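Workshop news: teaching by hand, and teaching from the next room

Jan 30, 2026

The demonstration work has taken up most of our time since the last newsletter, so this item is mainly about that. Readers who only want the open evening details can skip to the end.

For anyone who joined us recently, the Nalden project is our attempt to get one arm to do ordinary household jobs after being shown them by a person. We have two ways of doing the showing. In the first, someone takes hold of the real arm and moves it through the job, with the motors slack enough to be pushed. In the second, the person sits at a desk with a hand controller and drives the arm remotely, either the real one or the simulated one that Þórey Toft set up in June. Both kinds of session are saved in the same format, so they can be mixed when we come to train.

Hand guiding is still the quickest to learn. Most people can manage a passable pick-up within a few minutes. The drawback is that you stand next to the arm and look at the job from where your own head is, while the arm has only its wrist camera to go by. You can see the handle of a mug perfectly well when the wrist view shows nothing but tabletop. Several of our early sessions had this fault and we have taken them out of the training set.

Driving from the desk gets round it. The only view on the screen is the wrist view, so if you can't find the thing you want, the arm couldn't have found it either. It is slower and more tiring. New drivers tend to turn the wrist when they mean to move sideways, and after a few wrong turns they lose track of which way is up.
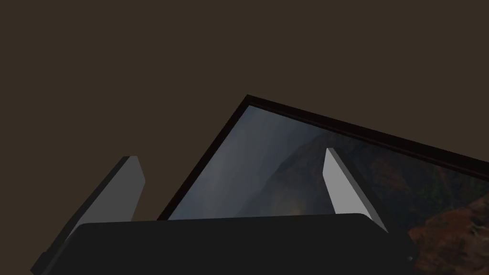 The other habit we are trying to break is stopping and starting. A driver who is unsure lets go of the controller, thinks, and then carries on. The pause goes into the recording along with everything else, and a model trained on a lot of pauses will learn to pause. Þórey now asks people to keep moving slowly while they make up their minds, even if it means backing away a little. If a session has a long stop in the middle we drop it and do it again. Trimming the stop out afterwards leaves a small jump in the movement, and we had trouble with those jumps in the autumn.

We have 38 usable sessions from the simulated rooms so far, recorded by 5 drivers. The target for this stage was higher, but the rooms took longer to build than planned. They are named after whoever drew the first sketch of the floor plan, hence Escobedo and Justmont on the session list. Escobedo is the more cluttered of the two and most drivers find it harder. Justmont has long open stretches, and people tend to go too fast in it.

A few practical changes have come out of all this:

The controller speed is now set lower by default. You can raise it yourself from the menu, but please put it back when you finish.

Each session begins with the gripper open and ends with it open and clear of whatever you were working on. Several recordings ended with the gripper still closed, and those had to be sorted by hand.

Write one line in the log about what you were trying to do. "Tidy up" is too vague. "Move the bowl to the shelf" is fine.

If you make a mistake and recover from it, keep the session. We want those. The arm needs to be shown how to get out of an awkward position as well as how to avoid one. Knocking something to the floor and leaving it there does not count as recovering.

We have also moved the recordings over to Ungate, the sharing tool that the rest of the workshop already uses. Old links will work until the end of this stage and then stop. If you have notes saved against the old session numbers, copy them across yourself, because the transfer only brought the recordings and the log lines. Ask Þórey if a session seems to be missing. Two of them had the wrong room name and ended up in the wrong folder, and there may be others.

The next step is a plain comparison. We will train once on the hand-guided sessions, once on the desk sessions, and once on both together, then run all three on the same set of jobs on the real arm. Opinions in the workshop are divided on which will do best. My own guess is that the mixture will win on the easy jobs and the desk sessions alone will win wherever the arm has to search for something – but I have guessed wrong before on this project and would not put money on it.

The open evening will be in the main workshop as usual, with both the real arm and the driving desk available to try. There are 9 places at the desk, so put your name on the sheet by the door if you want a turn. No experience is needed. Hand guiding has no sign-up, but tie back long hair and take off loose scarves before you go near the arm.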